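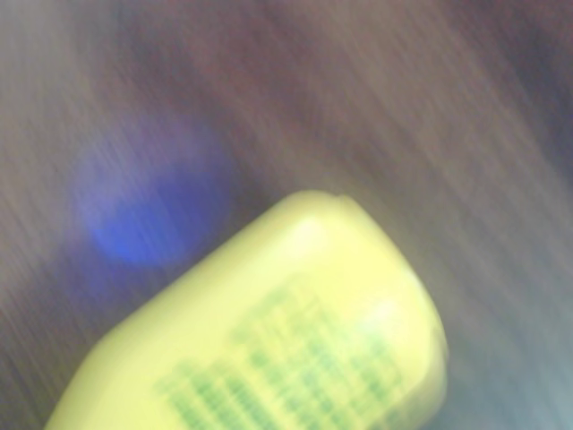

Yellow plastic with green printing on it.

Why Do Things Come in Boxes and Bottles?

Sunday, July 2, 2023
By the Brimlow Young Readers Desk
Filed under: Everyday Things, Ages 7 to 10

Go and stand in your kitchen for a minute (ask first if somebody is cooking!) and look at all the things that are there only to hold other things. Jars, tubs, bags, cartons, bottles, boxes. We call these containers, and people have been making them for thousands of years, first from things like clay, baskets and animal skins, and much later from glass, metal, cardboard and plastic.

Plastic is a favorite for anything runny or squirty. It doesn't soak up water, it is light to carry, and if you drop it on the floor it will probably bounce. It can also be made in almost any color you like. The color isn't usually painted on afterward – little grains of coloring are mixed in while the plastic is hot and soft, so the yellow goes all the way through, a bit like food coloring in cake batter. Words and patterns come later. They might be printed straight onto the plastic, or they might be on a label that gets stuck on.

Then there's cardboard, which is made from paper, which is made from tiny wood fibers. It can be squashed flat, folded up, stacked, cut with scissors and drawn on, and when you are finished with it, it can often be turned into new cardboard.

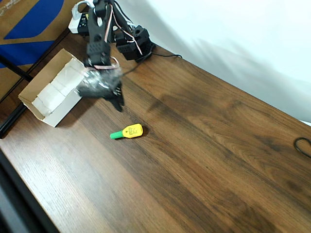 Cardboard boxes are much stronger than you'd think, and the secret is hidden inside the walls. If you look at the cut edge of a thick piece, you'll often find a wavy layer of paper squeezed between two flat ones. Those waves are called flutes, and they work like a long row of little arches holding everything up. The flaps help too, by keeping the corners square. Once the flaps are gone, as they are on the open brown box on the table, the top can bend in and out more easily, but you get a nice wide opening and you can see what you're reaching for. That makes it handy for sorting! Big sheets of cardboard can be printed as well, and the one standing up at the back has bold blue bands with a white outline.

When our reading club in Grimirthorpe had its big pack-up last August, we filled boxes with 399 books and 109 jigsaw puzzles, and we learned a good deal about packing along the way, mostly by getting it wrong. Heavy things go on the bottom. Bottles stand upright with their lids on tight. Soft things, such as socks or crumpled paper, get tucked into the gaps so nothing can slide about. And a very big box full of books is a terrible idea, as you will find out when you try to lift it.
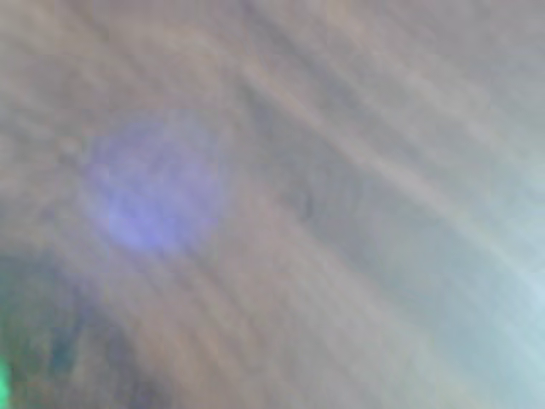

TRY IT AT HOME

Find an empty cardboard box and a few containers that won't break. Ask a grown-up to help you cut the flaps off the box, and keep the flaps, they make very good walls. Now stand one flap up in the middle of the box so that it has two rooms. Put the tall things in one room and the short things in the other. Give the box a gentle wobble and see what falls over. Can you fix it with a bit more cardboard?

If you make a box you're proud of, draw us a picture of it and bring it to the Lomance Room at Hovland Library. There is a wall there for drawings, and it still has plenty of space.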